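Filed under: Project updates | Soreck Small Grants

Hi Ohemaa,

Time for the February-to-now catch-up on Jullent, our table-clearing project. Short version: we've got most of the demonstrations we promised, the wrist-only policy is training, and I'm much happier than I was when I wrote to you last!

Afia and Selorm have now recorded 1,887 demonstrations. After Kwadwo's cleaning pass we kept 1,338 for training and set 391 aside for testing. The rest had dropped frames or messed-up timestamps, so out they went.

The bit I'm keenest to tell you about is the dish rack work. We'd been feeding the model every view at full detail, and all those rows of pegs seemed to swamp it — it would hover, drift and hover again. Kwadwo's idea was to blur the wrist view on purpose during training, by a random amount each time, so the policy learns the overall shape of the rack first. It hesitates a lot less now (still too much for my liking, but a lot less).

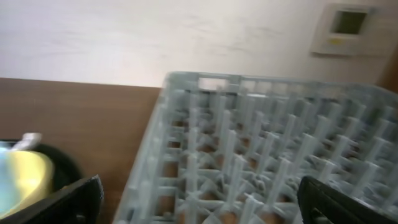 Wrist view over the dish rack, with both fingers showing at the bottom.

Thin things are the other headache. Chopsticks lying side by side are tough because the policy has to decide if it's going for one or the pair, and our early labels didn't say which. Afia is relabelling those clips now.
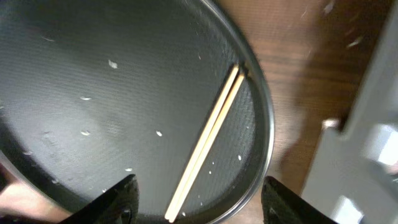 She's got 3 batches left to go, and once they're in we'll retrain from scratch and run the full test set again. Small leftovers like rice grains are outside what we promised you, but I'd love to have a crack at them next year.

Money's on track. The only change I'd like to ask for is moving the leftover travel funds across to compute — could you let me know if Soreck is OK with that?

Cheers,
Abdul-Rahman
22/10/2023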